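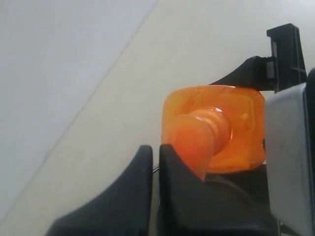
# Does orange plastic really keep things safe from light?

Hold a see-through orange container up to a window and it seems to glow. It looks a bit like honey, or like the fossil tree sap called amber. Plenty of people will tell you that orange or brown containers "protect what's inside". Grown-ups say it. Labels say it. I've heard it said about medicine, vitamins, cooking oil and once about buttons.

Should you believe it? Let's poke at the idea and see which parts hold up.

## First, a word you need

Scientists have three words for how well light gets through something.

- **Transparent** means light goes straight through and you can see clearly. Window glass is transparent.
- **Opaque** means no light gets through. A brick is opaque.
- **Translucent** is in between. Light gets in, but it gets scattered or changed on the way.

People mix up the first and the third all the time. If you can read a comic through it, call it transparent. If you can only tell that the comic is there, call it translucent. Some things sit right on the border, and two sensible people could argue about them all afternoon.

## Where does the orange come from?

The light from the sun looks white, but it's a mixture of colours. You've seen them spread out in a rainbow: red, orange, yellow, green, blue and violet, with all the in-between shades.

Orange plastic has a colouring in it. The colouring soaks up a lot of the blue and violet light and lets most of the red, orange and yellow pass. What reaches your eye is what was left over.

So when someone says the plastic "turns the light orange", be a little suspicious. It didn't add any orange. The orange was in the white light the whole time, and the plastic took other colours away.

You might also notice that an orange container isn't the same orange everywhere. Thick parts often look darker, because the light has had to travel through more plastic and more of it has been soaked up. Thin parts look paler, closer to yellow. And a shiny rim can have a tiny spot on it that is plain white. That spot is light bouncing off the outside. It never went into the plastic, so it never lost its blue.

## So what is being protected?

Some things go off faster in the light. Certain medicines do. So do some oils and some vitamins. Blue and violet light cause much of the trouble, along with **ultraviolet**, a kind of light our eyes can't see at all. It's the same stuff that gives you a sunburn.

If the colouring soaks up that light, less of it reaches whatever is inside. That part of the claim is fair.

Here are the parts I'd be careful with.

**"Orange means it's safe from light."** Less light isn't no light. If you can see through the wall at all, something is getting in. A cupboard does a better job than any orange bottle, and so does a tin.

**"If it's orange, there must be medicine in it."** No. Plastic can be made orange just because somebody liked it. The colour tells you nothing certain about what's inside, and neither does the shape. Never taste or open something to find out. Take it to an adult.

**"All orange plastic works the same."** It doesn't. Your eyes can't see ultraviolet, so they can't tell you how much of it a container blocks. Two of them might look like twins and behave quite differently. You'd need a proper instrument to find out.

## Try it yourself (and don't trust it too quickly)

You'll need:

- 4 pieces of the same cheap coloured paper (purple or red often fades well)
- something see-through and orange, such as a sheet of orange cellophane
- something see-through and clear
- a piece of thick cardboard
- a sunny windowsill

Put one piece of paper under the orange cover, one under the clear cover and one under the cardboard. Leave the last one bare. Write on the back of each which is which, or you *will* forget. Then leave them alone for a few weeks.

When you check, put all four side by side in good light. Better still, get someone who doesn't know which is which to line them up from most faded to least. If you do the judging yourself, you might see the answer you were hoping for. Scientists have to watch out for this too.

Maybe the orange one will look fresher than the bare one. Maybe you won't be able to tell them apart. If nothing happened, that isn't a failed experiment, but it doesn't prove the idea wrong either. Your paper might have tough dye in it, or July might have been cloudy.

And think about this before you announce your result: what if the cellophane stuck flat to the paper and the clear cover didn't? What if one end of the windowsill gets more sun? Swap the pieces around every few days, keeping each one with its own cover, and you've got rid of one of those worries.

## Words to keep

**Absorb:** to soak up. Orange colouring absorbs blue light.

**Pigment:** a colouring made of tiny solid bits. A **dye** dissolves, and a pigment doesn't.

**Ultraviolet:** light beyond violet that people can't see.

*Written by Tarmo Vaher. Last checked 31st July.*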